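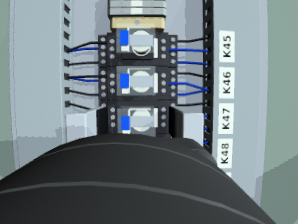
Swapping plug-in relays with the gripper: setting up the simulated cell

Before the relay job runs on the real cabinet at Osedia, we teach and check it in simulation. The steps below cover the three relays K45, K46 and K47, and assume you already have the Verkton workspace open and the arm homed.

1. Load the cabinet model

Open the Drurnon cabinet file and check that the relay labels read K45 at the top and count downward. If they run the other way, the model has come in upside down. Rotate it and save before you go any further, or every taught point will be wrong.

Turn on collision for the wires as well as the ducts. It is off by default. The simulation runs slower with it on, but the wires on both sides of the relays are what the fingers are most likely to catch.

2. Set the approach

Start with K47. Bring the gripper in square to the mounting surface with one finger on each side of the relay. The dark pads should be the only part of the fingers that touches the housing. If a pale finger block makes contact first, back out and adjust the tilt.

Stop 21 mm short of the housing and store that as the approach point. Copy it for K46 and K45 and change only the height. Don't type in the spacing from the drawing – jog to each relay and store what you find.

3. Set the grip

Begin at 500 in the grip force field and raise it in small steps until the relay stays put during a pull test. On our model that happens at around 2,000. Grip the relay housing and leave the socket alone. The socket is stepped, so it is easy to close on its shoulder by mistake when the fingers are a little too deep.

4. Pull and reseat

Pull straight out at low speed. No rocking. For the return, use the same path in reverse and let the force limit end the move. If the relay stops early, check the tilt before you touch the limit.

Run 63 cycles on each relay with the position noise turned on. Any wire contact counts as a fail, even if the relay ends up seated.

5. Move to the real cell

Export the points and load them on the Ljungberg controller. Isolate the cabinet and prove it dead. Run the first pass at the lowest speed with the gripper open, then repeat it with a spare relay in K47.

Reteach the approach points after any change of finger pads. New pads sit slightly proud for the first few weeks, and the old points will bring them in too tight.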